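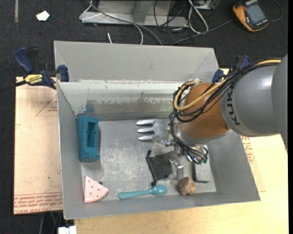

Right, I have been putting off writing this because it means admitting how much I spent, but a diary is a diary so here goes.

It started with the boots. My old brown ones finally gave up in the car park at the Suridley spring show, the left sole flapping about like a fish, and I had to walk the whole of the trade stand area with a hair bobble round my foot. Not my most stylish moment! So I told myself I would look at boots and only boots. I went past the Kitum stand twice, very firmly, and on the third time I went in.

Oh, but the waxed capes. I'd seen them on their website over the winter and thought they looked a bit much, a bit shepherd-in-a-film, and then I put one on and wanted to live in it. Dark olive with a cord collar and a lining in the sort of mustard check that my gran would have had on a picnic rug. It comes down to just above the knee and has slits for your arms, so you can carry a bucket or hold a lead rope without the whole thing riding up round your ears. It was also more than I pay for a month of livery. I took it off again. I put it back on. The girl on the stand was very patient with me.

In the end I left it there and went and had a bacon roll to think things over, and then of course I got talked into a pair of Firnetti gloves for £43, which I had not even been thinking about. They are gorgeous though. Soft tan leather, a bit of stretch across the knuckles and a tiny brass popper at the wrist. I wore them to drive home in and felt like somebody in an old rally photo. I haven't ridden in them yet and I'm not sure I will, I might just keep them for town (which is ridiculous, they are riding gloves, I know).

Boots, then. I tried on five pairs in all and hated four of them. I have what the man called a generous calf, thank you very much, and most long boots stop halfway up and sulk. The ones I bought are by Hulme, in a conker brown with a plain elastic panel down the back and no tassels, no buckles, no crest, nothing shiny. I've gone right off the boots with all the trimmings. They were lovely a few years ago and now every time I see a tassel I think of curtains. These came down to £100 because the box had been squashed and it was the end of the afternoon, and I nearly kissed him.

I've worn them every day since to break them in, including to the supermarket and to put the bins out. There's a bit of rubbing at the back of my right ankle but it's getting better, and I've been going over them with balsam in front of the telly in the evenings. The smell is heaven. The sofa doesn't agree.

What I'm stuck on now is what to wear on top. My navy gilet is fine for the yard but next to the new boots it looks tired, and there's a bald patch under one arm where the padding has all wandered down to the hem. I do like a navy, it goes with everything and doesn't show the hay as badly as black does. But everyone at the yard is in navy this year. We looked like a school trip on the last hack. I keep coming back to a sort of dusty plum, or maybe a proper bottle green, with cream breeches if I'm feeling brave and the grey ones if it has rained, so the grey ones.

I had a big turn-out of the tack room drawer as well and found 3 odd socks, a stock pin I'd accused my sister of losing, and a tweed headband I have no memory of buying. The headband is rather good! Herringbone, with a knot at the front. I wore it to muck out and it kept my ears warm and my fringe flat, so it's earned its place on the hook.

Anyway, half past nine and I've still got to sew a button on my show jacket. I rang Kitum at lunchtime (I know, I know) and they do the cape in my size and will hold one until the end of April with £40 down. I said I'd ring back tomorrow. I've put the number on the fridge under the magnet, next to the farrier's bill.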